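Fingerwechsel bei Minja

Seit dem letzten Newsletter haben mich einige gefragt, wie es mit dem Greifervergleich weitergeht -- also gut, hier der Zwischenstand! Zur Erinnerung: Minja ist unser kleiner Arm mit Kamera am Handgelenk, und ich teste an ihm zwei Fingersätze gegeneinander. Die glatten sind von Palside, die mit dem groben Noppenbelag von Lirnero. Beide müssen dieselben 200 Griffe machen, immer mit demselben Kram: Stecker, Kabelenden, Stifte, Papierknäuel.

Mit den glatten Fingern waren 91 Griffe im ersten Anlauf sauber. Das fand ich ehrlich gesagt mager, vor allem dünne Kabel sind mir ständig weggerutscht (und ich habe dabei ziemlich geflucht, sorry ans Nachbarbüro).

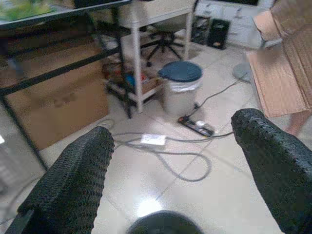

Blick aus der Handgelenkkamera: die Finger mit grobem Belag, dazwischen graue Kabel und ein weißes Netzteil auf den Fliesen.

Mit den Lirnero-Fingern bin ich jetzt bei den ersten 80 Griffen, und bei Kabeln fühlt sich das schon ganz anders an. Eine Quote schreibe ich erst hin, wenn der Satz komplett ist, sonst muss ich im Juni wieder zurückrudern. Was mich stört: Die Finger sind dicker und nehmen der Kamera unten links und rechts ordentlich Sicht weg. Dazu kommen die glänzenden Fliesen mit ihren Lichtreflexen -- die Belichtung habe ich deshalb fest eingestellt, die Automatik von Stistden hat mir zu viel gepumpt.

Emmanuel Simiyu meint, ich solle die Kamera einfach ein Stück höher setzen. Kann sein, aber dann muss ich die Hand-Auge-Kalibrierung neu machen, und die hat mich beim letzten Mal einen ganzen Nachmittag gekostet! Wer einen passenden Halter zum Ausprobieren übrig hat: Ich sitze in Raum 403 und freue mich über Besuch.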